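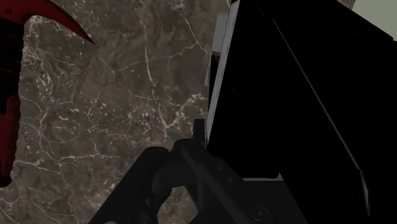 Viola Marchetti

The simulated kitchen set stands at 3,636 episodes as of 2018-06-28. I had meant to stop at 40 per task and look at the results first, but the collection script was left running over a wider list of layouts, so there is more to sort through than planned.

Notes on the set, mostly for my own use.

Each episode is one reach by the gripper over a marble worktop, with other objects placed at random by the layout script. The wrist view is saved with the joint positions and the finger opening. The marble texture stays in for now. Its pale veins give strong edges that have nothing to do with the task, and I want the learner to meet them early. Gaetano Farina argued for a plain grey worktop in the first batch. We ran a small batch each way and could not separate the two, so the marble won on the grounds that it was already set up.

Tight layouts are the weak part. With something large and black close on one side and the gripper also matt black, the outline of the fingers gets lost against it. The depth channel sorts this out, but the colour-only model has to manage without. I have not changed the gripper colour. The real one in Tillton is black as well, and a model that needs a bright gripper would be of little use there.

Filtering is done in 2 passes. The first drops any episode where the physics went wrong (objects sinking into the worktop, fingers passing through things). It removed 136. The second is by eye, and slow. I play each episode at four times normal speed and mark whether the reach was sensible. Reaches that touch a neighbouring object are kept and labelled as contact. The old set threw them out, and the model trained on it had no idea what a near miss looked like.

Still open:

Lighting is fixed across all layouts. It should vary.
Dark red and black objects are over-represented, owing to the order of the object list. The draw needs to be even.
File names still carry the Zerkell prefix from the old project. Renaming will break the loader, so that waits until July.

Training on the filtered set starts once the second pass is done. I am a little over halfway through it.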